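Arnstead Opens Its Doors to Show Robot Picking at Rolla Site

12 Shares | 0 Comments

ROLLA, June. Arnstead, the developer of handling systems for small warehouses, has held its first open day at its Rolla workshop. In total 246 visitors came through the building between 10 in the morning and 4 in the afternoon. Among them were owners of local storage businesses, teachers, students, and many families from the neighborhood.

The main point of interest was Gimel, the project in which Arnstead teaches a robot arm to take mixed goods out of a bin. Gimel has been running in Rolla for 2 years. Until this month it could be seen only by partners of the company.

"We have been asked many times what we are doing behind these doors," said Meinir Foulkes, head of the Gimel project. "It is difficult to explain by telephone. When people stand next to the cell and look into the bin, they understand the problem in one minute, and then they ask much better questions than we expected."

The problem is a common one. In a large warehouse, goods often arrive in equal boxes and a machine can take them with little trouble. In a small warehouse, one bin may hold soft things, flat things, and things in clear plastic, lying in any direction and partly on top of each other. A person sorts such a bin without thinking. For a robot, each new item is a new decision: where to hold it, from which side to come, and how hard to close the fingers.
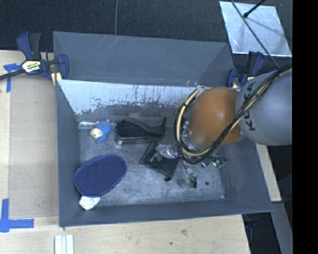 Visitors were invited to follow the picking in small groups, with an engineer present at each session to answer questions. The sessions lasted longer than planned, and the last group of the afternoon stayed until the closing of the building. Arnstead thanks these visitors for their patience in the line.

Clear packaging was the subject of most questions. Plastic film gives back the light of the room, and the vision software may then see an edge where there is no edge. The Gimel team explained how it compares several views before the arm is allowed to move. The team also spoke openly about failed picks, which are recorded together with the good ones and used in the training of the next software version.

Soft toys were the second favorite subject, especially for the younger visitors. A toy changes its form when the fingers close on it, and so the software has to accept that the item in the grip will not look the same as the item in the bin.

For its tests Arnstead keeps a collection of 1,000 everyday articles, bought in ordinary stores. Of these, 61 are marked as difficult, and the engineers return to them after each change in the software. During the open day, guests could write on a card which article from their own home they would like to see added. The cards will be read by the project team over the summer.

The open day was prepared together with Price, the training company from Rolla which offers evening courses in machine operation. Price had its own table in the entrance hall and gave information about its courses for adults who want to change their profession. Arnstead and Price intend to continue this cooperation, and a short introduction to robot safety is now in preparation.

"Some guests told us they are worried about their work, and we did not want to avoid this subject," said Ms. Foulkes. "We spoke with them for a long time. The small companies we know have trouble to find people for the night hours. This is where we would like Gimel to help first. But it is right that people ask, and we will invite them again."

Arnstead will open the workshop to school classes from the fall. Classes are limited to one group per visit, and teachers are asked to register in advance at the reception in Rolla. Participation is free of charge. Closed shoes are required in the workshop, and safety glasses are given out at the entrance.

About Arnstead

Arnstead develops and installs handling systems for small and medium warehouses. The company plans, builds, and tests its equipment in Rolla, and also offers service and operator training to its customers.

Press contact: Meinir Foulkes, Arnstead, Rolla

Copyright Arnstead. All rights reserved. | Contact | Back to top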